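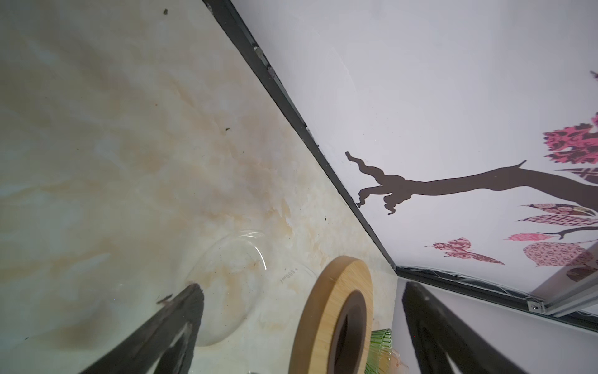
Visit report: Stuvbridge observing station, December open day
Bethel Gebremichael

Stuvbridge opens to visitors once in the winter and once in the summer. The winter date is the more useful of the pair for anyone who runs instruments, as the problems on show are the ones that cost data: rime on the wind sensors, snow bridging over the gauge funnel, and humidity readings that stick near saturation for hours. I went with the surface network in mind and stayed for the sounding.

The station stands on a low gravel terrace north of the river, with open pasture to the west and a line of poplars to the east. The poplars are a known fault of the site. They were short when the enclosure was laid out and now shelter the wind mast in light easterlies. Margit Torvik, who has charge of the station, gave the introductory talk and put the trees on her first slide. The ground they stand on is privately owned, so the station flags the affected wind directions in the archive and leaves it at that. The flag has been applied backwards through the record using dated photographs of tree height. I would have liked to see how the threshold was chosen, but the slide moved on.

Getting there

The bus from Coltville stops at the foot of the access road. The walk up is short but unlit, and the surface was icy at the bend. Parking is on the grass behind the balloon shed and was full by mid-morning. Visitors are asked not to park along the fence, where a vehicle would stand within the clear zone for the temperature screens. A few had done so and were asked to move.

Surface enclosure

Air temperature is measured at the standard height in an aspirated shield, with a naturally ventilated louvred screen kept beside it. The louvred screen is the older series. It continues because the long record depends on it, and because the difference between the two is useful in its own right. In calm, sunny conditions over snow the louvred screen reads warm; on clear, still nights it lags the faster sensor through sudden changes. Torvik showed a plot of the difference against wind speed. The spread narrowed quickly once there was any breeze at all. None of this is new, but it was good to see it from a single site with the instruments kept in step.

The aspirated shield has a fan tachometer, and the value is logged with every temperature record. If the fan speed falls below its limit the record is kept but marked. A fan had failed in the autumn with the bearing full of insect debris, and the marked period ran for several days before a spare could be fitted. Spares are now held on site.

Precipitation is measured by a weighing gauge inside a slatted wind shield, with a plain manual gauge nearby, read each morning. The weighing gauge has a heated rim. The heating is controlled so that it comes on only when the rim is near freezing and the gauge is likely to be receiving snow, to limit the loss by evaporation and the small updraught over a warm orifice. The manual gauge has neither heating nor shield and catches less snow in wind, as expected. I asked whether the published daily total was corrected for undercatch. It is not. The raw value is published, and a corrected value is held as a separate element with its own code, so that a user has to ask for it. I agree with this arrangement. We have had trouble at home with corrected and uncorrected totals stored under the same name.

Snow depth comes from an ultrasonic ranger over a level white board, checked against a stake. The ranger needs an air temperature to convert time to distance, and takes it from the aspirated shield. A failure of that sensor therefore spoils two elements. The quality control software, Berhe, knows about this dependency and marks snow depth suspect whenever the temperature is marked. I had not seen that done automatically before and have asked for the rule file.

Visibility and present weather were covered briefly. The forward-scatter sensor was reporting mist while the far side of the valley was in plain sight. A spider's thread across the optics was the suspected cause, and the technician went off for a brush.

Humidity calibration

Hertta Riihimäki runs the small calibration room at the back of the main building. Groups were let in a few at a time, as body heat and breath disturb the chamber area. Her subject was the behaviour of capacitive humidity sensors after long exposure near saturation. They tend to read high for a time when the air dries, and the effect is stronger in the cold. A sensor that passes at room temperature may still be out of tolerance in freezing fog.

The reference is a chilled-mirror hygrometer. Its own difficulty is deciding, below freezing, whether the film on the mirror is supercooled water or ice, the two giving different dew or frost points for the same vapour content. Riihimäki forces the question by cooling the mirror hard at the start of each cold run to make sure of ice, then letting it settle. She also inspects the mirror through the built-in microscope. Her advice to those of us with only a salt-solution kit was to keep using it for quick checks but to stop writing the results down as calibrations.

Relative humidity in the station archive is given with respect to liquid water at all temperatures, in line with usual practice. In very cold air it follows that a correct reading should sit below 100 per cent even when the air is saturated over ice. Some visitors had been treating such values as a dry bias and adjusting their data upwards. There was a fairly long discussion of this in the corridor.

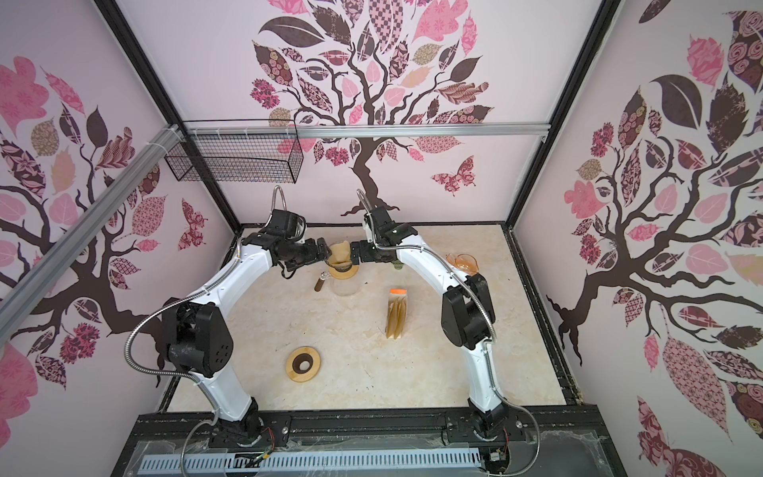
Two arms above the marble-patterned tabletop, with the grippers together near the back.

The noon sounding

The release for 12 UTC takes place ahead of the nominal hour, so that the balloon is well up through the atmosphere by then. Yannick Vidal prepared the sonde in the shed while explaining the ground check. The sensor boom is reconditioned by heating, which drives off contaminants that would otherwise give a dry bias, and the readings are compared with a reference before the sonde is accepted. Pressure is derived from satellite-positioned height, with the station barometer fixing the lower end. If the barometer height is entered wrongly, every level is shifted by the same amount of geometry and the error is easy to miss. It had been wrong here once, after the barometer was moved upstairs during building work.

Filling is done by weight. The balloon neck is fitted over a nozzle carrying a known load, and gas is let in until the load just lifts. Visitors were kept behind the painted line throughout, and phones were left in a tray at the door on account of the hydrogen. The gas is generated on site by electrolysis.

Surface wind was light and the release was simple. The unwinder lets the string out slowly, so that the sonde ends up well below the balloon and clear of its wake. We then moved to the operations room to follow the data.

The Wovum display plots temperature and humidity as they arrive, with raw and processed profiles side by side. Three features were worth noting.

First, a shallow surface inversion with its top not far above the height of the terrace. The mast would have shown only the lowest part of it. The visible smoke from the farm to the south spread out flat at a level that agreed well with the profile.

Second, a layer of near-saturated air below a sharp dry step. The processed humidity fell more steeply there than the raw trace, the time-lag correction having sharpened the edge. Vidal's view was that the correction is sound in the lower troposphere and should be read with more care higher up, where the sensor responds so slowly that noise is sharpened along with the signal.

Third, the tropopause, which was double. The lower one met the standard lapse-rate definition and the upper one was reported as a second tropopause. Both were coded. By the time the sonde reached the 100 hPa level most of the visitors had gone for soup, and I did not stay for the burst.

Forecast use

Esko Hyvönen closed the afternoon with a talk on what happens to the observations once they leave. He used a freezing rain case from the previous winter. The model had a warm layer aloft that was too thin, and gave snow. The Stuvbridge sounding had the warm layer deeper, with a nose clearly above freezing, and the forecaster on shift changed the precipitation type on the strength of it. The automatic station at Coltville, lower down the valley, then reported rain with an air temperature just under freezing.

He was careful about how much to claim. The sounding was a single profile, the valley channels cold air in ways that the terrace does not see, and the road temperatures mattered as much as anything measured aloft. He also showed a case that went the other way, in which the sounding was taken ahead of a front and gave a misleading picture of the air that arrived later. Questions were mainly about the vertical resolution of the messages. The high-resolution format is now sent as standard, and the older coded message has been kept going alongside it for a few remaining users.

Points to follow up

Rule file for linked elements in Berhe, requested from Torvik.
Riihimäki's procedure for forcing ice on the mirror. She has a written version and will send it.
Check our own barometer height against the survey sheet.
Tachometer logging on the aspirated shields. Our fans have the output wire, but it is not connected.
Separate element code for corrected precipitation. To be raised at the next network meeting, together with the cost of reprocessing the older totals.

The summer open day will include the soil temperature profile and the radiation sensors, both of which were under covers for maintenance during this visit. Registration is through the station office, and places for the balloon release are limited by the size of the shed.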